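Ticket 1396: Bulk label run prints every frame as "Untitled (Copy)"
Product: Cropper, desktop version
Raised by: Vidar Haugland, Fendden Framing
Handled by: Korkor Amissah, Cropper support
Status: Closed, with grumbling

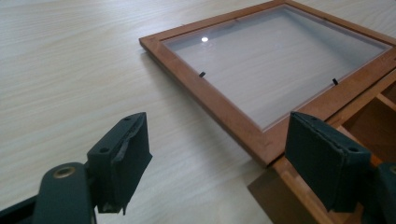

Attachment 1: frame in orange-brown wood, glazed, on the table.

Vidar Haugland, 09:12
Good morning. I have a catalogue of 400 frames in Cropper. Each has a name, a size, a price and a moulding code, all typed in by me over the greater part of August. Last night I sent the lot to the label printer and went home pleased with myself. This morning I have 400 labels that say "Untitled (Copy)". The sizes are right. The prices are right. I am now the owner of the most consistently named stock in the trade.

I have restarted the program, the computer and the printer, in that order, and then again in the reverse order in case it was feeling superstitious.

Korkor Amissah, 09:40
Hello Vidar, sorry about the labels. Please could you tell me:
Which label template you used
Whether the names look right in the catalogue window
Whether a single label prints properly

Vidar Haugland, 09:58
Template is "Shop Standard 2". Names look right in the catalogue. A single label prints perfectly, so I could do the job one at a time and be finished by retirement.

Korkor Amissah, 10:15
Thanks. Please open Settings, then Labels, then Field Sources, and tell me what is written next to "Name".

Vidar Haugland, 10:31
It says "Inherit from parent". I did not know my frames had parents.

Korkor Amissah, 10:44
Only the template does. "Shop Standard 2" is a duplicate of "Shop Standard", and a duplicate template takes its name field from the original. Single prints read the catalogue directly, but bulk prints ask the template first. Please change "Inherit from parent" to "Catalogue entry", press Apply and try a batch of two.

Vidar Haugland, 11:02
Changed it. Pressed Apply. Batch of two came out as "Untitled (Copy)" and "Untitled (Copy)". I went back in and the setting has returned to "Inherit from parent". It waited until I had closed the window, which I thought was cowardly.

Korkor Amissah, 11:20
That will be the template lock. Did you make the duplicate yourself, or did it come across with an import?

Vidar Haugland, 11:26
Import. All my old records were in Duser until it stopped opening on anything made this decade.

Korkor Amissah, 11:49
That explains it. Templates brought in from Duser arrive locked, and a locked template lets you press Apply without saving anything. I agree it should say so. Steps:
1. Close the catalogue.
2. Labels, Manage Templates, select "Shop Standard 2".
3. Untick "Protected". The box is greyed out until you click the name twice, slowly.
4. Set Name to "Catalogue entry" and press Apply.
5. Reopen the catalogue and try two labels again.

Vidar Haugland, 12:17
Step 3 took me nine goes. Too fast and it opens the template, too slow and it does nothing at all. But it is unticked, the setting has stayed put, and I have two labels with two different names on them. Running the full batch now.

Vidar Haugland, 13:05
All printed, all correct. While I have you: the supplier, Trukarus, sends label rolls of 1000, and Cropper still believes there is a full one in the printer. Is there a way to correct the counter?

Korkor Amissah, 13:22
Labels, Printer, Remaining, and type over the number. I've passed the silent Apply button and the slow double click to the developers as two separate faults. Closing this one unless you object.

Vidar Haugland, 13:30
No objection. Do you know if the backs of the wrong ones are any good for shopping lists? They curl a bit.

Korkor Amissah, 13:34
Outside my area, but I'd try a heavy book. Closed.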